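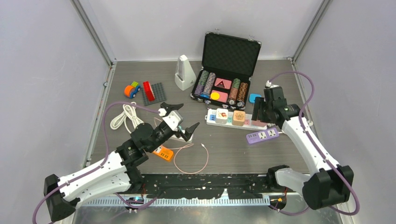 Section 4: Setting up your Fluvari sourdough proofer for the first time

Welcome to the part of the guide where you finally get to plug something in! If you have come straight here without reading Section 3, please go back for a minute and check that you took the shipping foam out from under the water tray. It is easy to miss, and it does not smell nice when it warms up.

You will want the proofer itself, the water tray, the wire rack, the power cord and a cup of plain tap water. Set aside an hour or so for the first warm-up. You don't have to stand over it – go fold some laundry and come back.

1. Pick a level spot at least 14 inches from the stove and out of direct sun. A sunny windowsill sounds cozy for dough, but the sensor on the side wall will read the sunshine instead of the air inside, and your loaves will come out slow and tight.

2. Unfold the side panels until both hinges click. If one side feels stiff, lift the lid a little and try again.

3. Lay the water tray flat in the center of the base and pour in the water up to the lower line. The upper line is for yogurt, and we will get to that in Section 7.

4. Set the wire rack over the tray with its feet pointing down.

Caution: Never run the proofer with the rack removed. The base plate under the tray can reach 149 degrees Fahrenheit, and a plastic bowl sitting right on it may soften.

5. Close the lid, plug in the cord and press the round button once. The display shows the last setting used at the factory, usually 102. Please don't put dough in at that number! Turn the dial down to 78 for everyday bread.

6. Let the empty proofer run until the green light stays on without blinking. In a cool kitchen in November this may take about 26 minutes, and in summer a good deal less.

Note: A faint warm smell during the first run is normal and should fade by the second or third loaf. If it doesn't, unplug the unit and write to the Deltden service desk, with the number from the underside of the base handy.

7. Once the light is steady, set your bowl in the middle of the rack with a loose cover on it. Leave a finger's width of space on every side so the air can move. If you are using the tall Nalto crock, take the cover off the crock first or the lid will not quite close.

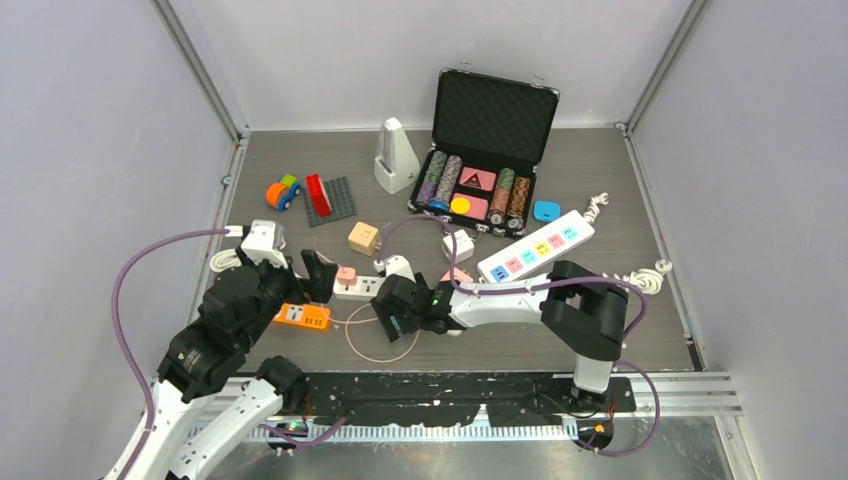
Alvarado wrote in after the first printing of this guide to say that step 6 could be skipped on warm afternoons, and that dough put in with the light still blinking had risen just as well. We tried it that way in our own kitchen and had mixed luck, so the step stays, but do feel free to experiment once you know your machine.

8. When you are finished, unplug the cord, wait for the base to cool and empty the tray. Wipe the tray dry before you fold the panels – standing water leaves a chalky ring that is a bother to scrub off.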